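Medikamente sortieren am weißen Tisch

03/06/2025
Von Svenja Eder

Wir heben Medikamente auf, bis keiner mehr weiß, wofür sie waren. Bei uns lagen sie bisher an drei Stellen: im Bad, in der Küche und in der Schublade unter dem Fernseher. Meinrad hatte schon lange gesagt, dass das alles in eine Kiste gehört. Also haben wir es auf den großen weißen Tisch getragen, wo das Licht gut ist und man die kleine Schrift lesen kann.

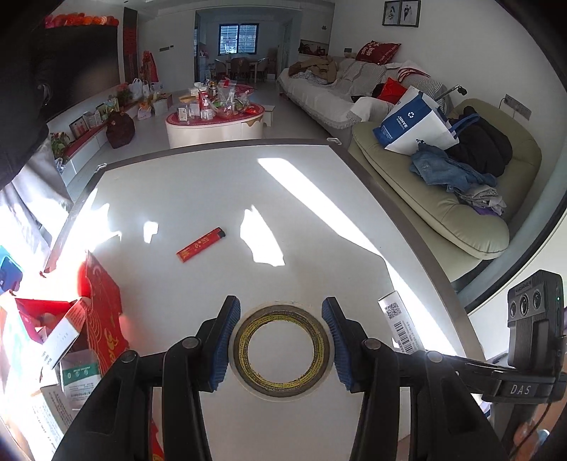
Zuerst kam alles weg, was nichts mit Medizin zu tun hat. In so einer Schublade sammelt sich ja einiges an, Feuerzeuge, Kassenzettel, Gummibänder, ein Bon über 976 von einem Einkauf, an den sich keiner erinnert. Danach habe ich die Packungen einzeln in die Hand genommen und auf das Verfallsdatum geschaut. Was abgelaufen war, kam in eine Tüte. Beipackzettel ohne Schachtel kamen auch in die Tüte, da war ich streng.

Am wichtigsten sind mir inzwischen die Aufkleber mit der Dosierung. Wenn draufsteht, wie oft und wie viel, muss man später nicht raten. Verschriebene Mittel bleiben deshalb bei mir immer in der Originalschachtel, auch wenn sie Platz braucht.

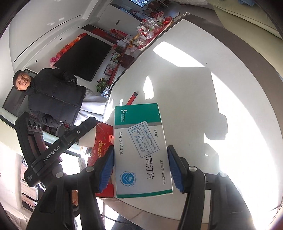 Zweimal am Tag eine Tablette, so etwas glaubt man sich merken zu können. Nach ein paar Monaten weiß man es nicht mehr. Bei Mitteln ohne Aufkleber schreibe ich jetzt mit Filzstift auf den Deckel, wofür sie sind und wann sie geöffnet wurden. Hustensaft zum Beispiel hält nach dem Öffnen viel kürzer, als vorne auf der Packung steht.

Für die Kiste habe ich nichts gekauft. Ein Karton reicht, solange man ihn trocken und nicht zu warm lagert. Die hohen Schachteln stelle ich nach hinten, was man im Winter ständig braucht, kommt nach vorn. Klebeband sollte man bereitlegen, falls der Boden nachgibt.

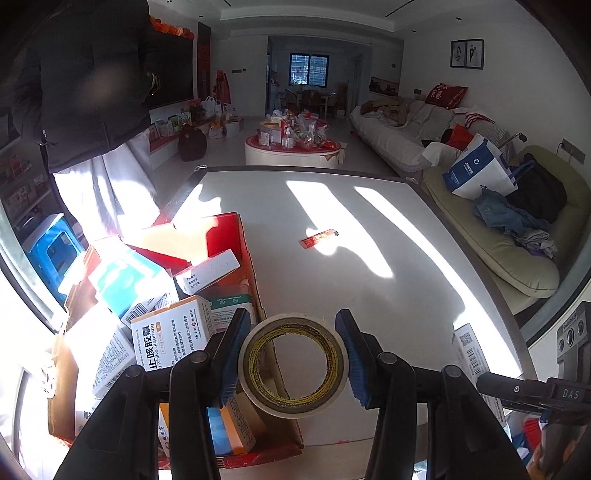 Der rote Karton mit den Packungen, vorne die Hustenkapseln.

Im Juli will ich noch einmal durchsehen, dann auch die Pflaster und Verbände. Die liegen noch im Bad.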